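Last updated: December 2020

4. What people do with the old desktop

4.1 The closet question

I'll admit I nearly left this question off the form. We already had a full page on phones and another on televisions, and a question about desktop computers felt a bit like asking who still owned a fax machine. Then I mentioned it at a pilot session in Hirlow and the whole room started talking over each other (one woman had three in her attic and was kind of proud of it!), so in it went.

The wording was plain: "Is there a desktop computer in your home that has not been switched on in the past year?" We mailed 1,819 forms to households in Raltthorpe and Hirlow and got 1,364 back, a better return than I had any right to expect for a survey about household junk. Of those, 912 said yes. I had guessed a third of the homes, if that. It was two thirds, and I went back to the paper forms and checked the coding before I believed it.

I should say something about who answered. The Raltthorpe forms came back faster and from older households, and I think that tells you more about the mailing list than about the town. We used the Galach address file, which is good on homeowners and poor on renters, and renters move more often and have fewer closets to forget things in. So if anything the yes answers run high. I've left the numbers unweighted in this section and put the weighted ones in the appendix for anyone who wants to argue with me.

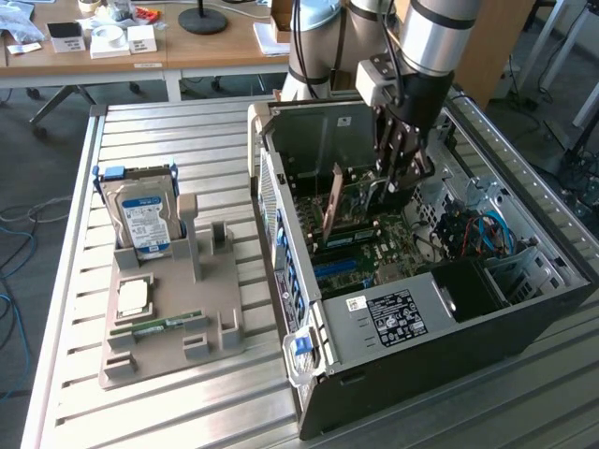 The follow-up question was the one I really cared about: why is it still there? People could write whatever they liked, and they did, sometimes up the margin and onto the back. I sorted the answers by hand using the Najafi categories, which were drawn up for furniture and work surprisingly well for electronics once you drop the one about reupholstering.

The biggest group by far was what Najafi calls "pending." The owner fully means to do something with the machine and has meant to for years. They're going to get the pictures off it, or give it to a nephew, or find out whether the recycling place takes them. Nearly everybody in this group wrote in the future tense. I found these answers oddly touching to read in a batch, all those plans stacked up together, and I recognized myself in more than a few of them.

The next group was worry. People don't know what's on the drive, or they do know and don't want a stranger finding their tax returns. Several had been told to drill a hole in it, several more had been told never to drill a hole in it, and the result in both cases was that the computer stayed under the stairs. A few had taken out the hard drive and then kept the rest of the machine anyway! I'd love to know more about them, but the form gave us no way to ask.

Then came value. These folks paid a lot for the thing once and it feels wrong to let it go for nothing. It didn't seem to matter that they knew perfectly well it wouldn't sell. One Raltthorpe respondent wrote out the original price, the price of the printer that came with it, and the price of the desk, and drew a box around the total.

4.2 Does knowing about the parts make a difference?

My hunch going in was that people who think of a desktop as one big lump hang on to it, and people who think of it as a collection of pieces are quicker to pass it along. A case full of separate things is easier to be practical about. You can picture the memory going one way and the case going another, a bit like clearing out a relative's kitchen by starting with the spoons.

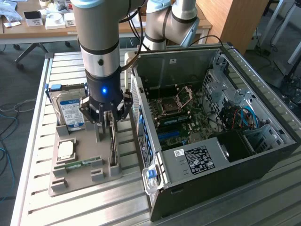 Figure 1. Gray 3D-printed fixture with raised pockets and ridges for holding computer parts, on a slotted aluminum worktable.

The data only half agree with me. Respondents who said they had opened a computer case at least once were more likely to have given a machine away in the past. They were also more likely to have one sitting at home right now, and quite often more than one, with "spare parts" written down as the reason. So knowing what's inside seems to loosen people's grip and tighten it again for a different reason. I should have seen that coming, given the state of my own garage.

There was a gap between the 2 towns here as well. Hirlow has a repair counter inside the hardware store and Raltthorpe has nothing like it, and the Hirlow answers were noticeably more specific: people named the part that had failed. In Raltthorpe the usual word was "broken." I don't want to lean on this too hard, as the question wasn't designed to compare the towns and the repair counter had only opened in November of the year before we mailed the forms. Section 5 picks it up again with the interview material, where people had room to explain what they meant by broken and, in a good many cases, whether they had ever tried turning it on.

Contact the author | Copyright: text may be quoted with credit | Back to top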